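Section 2: Before You Spend Anything

Read this section with the purchase order still blank. The Namico arm and hand are the expensive part, so people budget for them carefully and then discover they have nowhere to plug them in.

2.1 Work out the bench

1. Choose one job. "General assembly" is a wish. Putting a part into an electrical box is a job, and you can price it.
2. Measure the table. Allow 700 mm of clear depth in front of the arm mount.
3. List everything that will sit on the table, including whatever you swear will be put away.
4. Add a felt mat. It costs very little and will be the last item anyone approves.
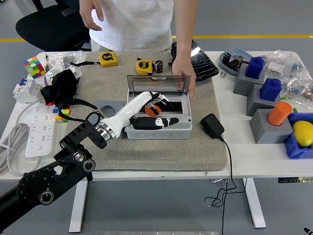 Fig. 2. Hand inside the box, lid held up by a person.

Note: If your job has a lid, decide now who or what holds it. A person holding a lid is a labour cost and goes in the running budget, even if they were standing there already.

2.2 Fill in the cost sheet

5. Enter the arm, the hand and the mount on separate lines. The Herndale mount kit is 1,849 before tax, and it doesn't include bolts. We have raised this with Herndale.
6. Enter peg blocks, trays and spare boxes under Consumables. They are sold as lasting for ever.
7. Allow for power. Count the plugs you need, then order the next strip up.

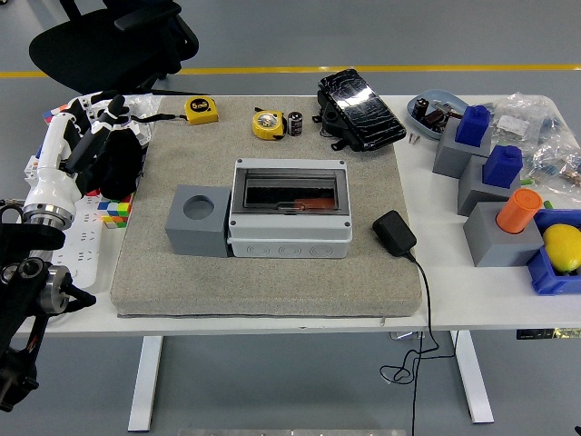
8. Set aside 72 hours of staff time for setting up and trial runs. Your finance office will ask whether this can be done over lunch. It can't.

Caution: Do not order the Asano controller until the Kokkonen cable set has been confirmed. The connectors look the same in both catalogues and do not fit each other.

9. Send the finished sheet to your supplier and ask for delivery dates in writing. Orders placed in August tend to be answered in September.

Go to Section 3 once the budget is signed.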